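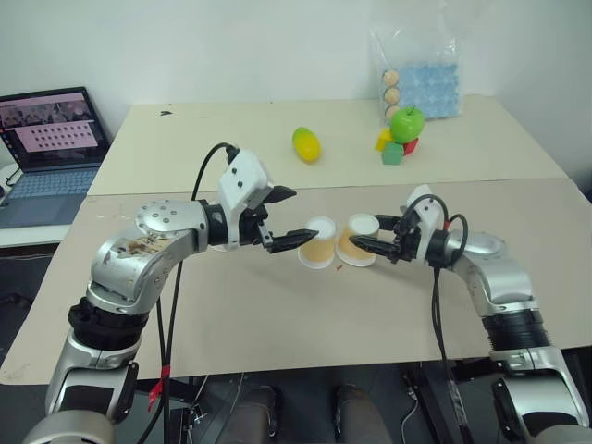
By Santino Escobar
Domestic Habits Group, Werkarness
Posted 17th May

Figure 1. Two paper cups side by side, rims down.

3. Rim up or rim down

I grew up in a rim-down house. Glasses, mugs, the good teacups, even the plastic tumblers we took camping all went into the cupboard with their mouths to the shelf, and I was well into my twenties before I stayed with a friend whose family did it the other way. I remember standing at her kitchen cupboard feeling a little scandalized (all those open mugs, just sitting there!). So I should admit up front that I came to this part of the study with a side already picked.

The interviews took place in 30 households in Pärn, all of them visited in December, when people have guests coming and the back of the cupboard finally gets some use. I asked everyone the same opening question, "How do you put your cups away?", and then mostly kept quiet. Several people had to get up and look. One man told me firmly that his went rim up, opened the door to show me, and found them all rim down. He blamed his wife, who called from the next room that he was the one who emptied the dishwasher.

Dust was the reason I heard most from rim-down households, and it usually came with a memory attached: a grandmother's open shelves, a coal stove, a kitchen next to a dirt road. Very few of these people still had open shelves. Their cups lived behind closed doors and got used every day, so dust hardly had a chance to settle, and yet the habit had come along through two or three moves. I think of it as a rule that has outlived its kitchen, and I'll use that phrase again in Section 5.

Rim-up households talked about smell and about the shelf itself. "I drink from that part," one woman said, tapping the edge of a mug, "and I don't know when I last washed that shelf." Others worried about chipping, mainly with thin glass. A few mentioned that a glass put away damp and upside down goes stale inside, and I have to say they're right. I tried it at home with a juice glass over a weekend and didn't enjoy the result.

Disposable cups muddied things in a way I hadn't planned for. A paper cup has its own idea of how it should stand. The rim is usually the wider end, so it sits more steadily upside down, as in Figure 1, and people who were strictly rim up with their china told me they'd flip a paper cup over at a party without a second thought. When I asked whether that bothered them, most said it didn't count. Paper cups weren't "ours" — they belonged to the party. I found the same split in the office kitchen at Rumine, where I spent 6 mornings near the coffee machine: personal mugs followed home rules, and whatever came out of a sleeve got put down any old way.

Mixed couples were the most fun to talk to. I had expected arguments, and there were a couple, but the usual arrangement was a quiet border. Glasses followed one person's rule and mugs the other's, sometimes on the same shelf, and neither partner could tell me when it had been agreed. One pair had been married 50 years and only noticed while I was sitting at their table. She went to turn the mugs over, looked at them for a while, and left them as they were.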